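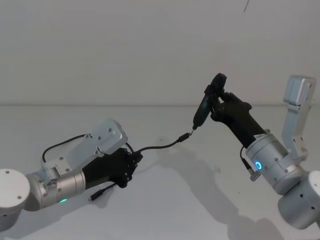

I finally got out to see the elk at Pridcombe. I'd been saying I would go for years, and the drive from Lornmont is only 189 miles, so there wasn't much excuse.

I left before sunrise with Wayne Perron, who grew up hunting mule deer out that way and knows the back roads. We stopped for gas in Coppens and were at the refuge gate by mid-morning. The man at the desk told us the herd was on the north side, down by the creek, and gave us a map that didn't match the road signs.
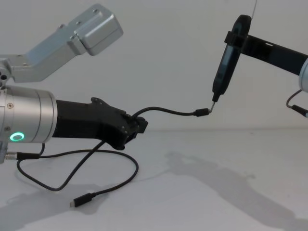
Black cable in the left gripper, connector up close to the metal tip.

We saw our first group after a couple of miles. There were 18 of them, mostly cows with this year's calves, bedded down in the grass. One bull was off by himself with strips of velvet still hanging from his antlers. Wayne said they rub it off on young trees about this time of year, and we did find a few small pines with the bark torn up.

The refuge runs to around 3,000 acres, and a lot of it was cattle pasture until the county bought it. The old fences are mostly gone. I liked the creek bottom best. It was full of willow, and there were tracks all through the mud. 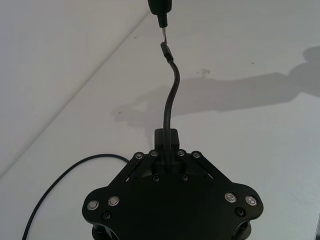

The cable from above, curving up to its connector.

We ate lunch on the tailgate and hiked the ridge trail afterward. It took us 2 hours and we saw one coyote and a lot of magpies. It was too hot by then for the elk to be moving.

I want to go back in September for the bugling. Wayne says to camp at Skomumard, on the west side, and be up before light. Bring bug spray if you go. I forgot mine.

Posted August 2018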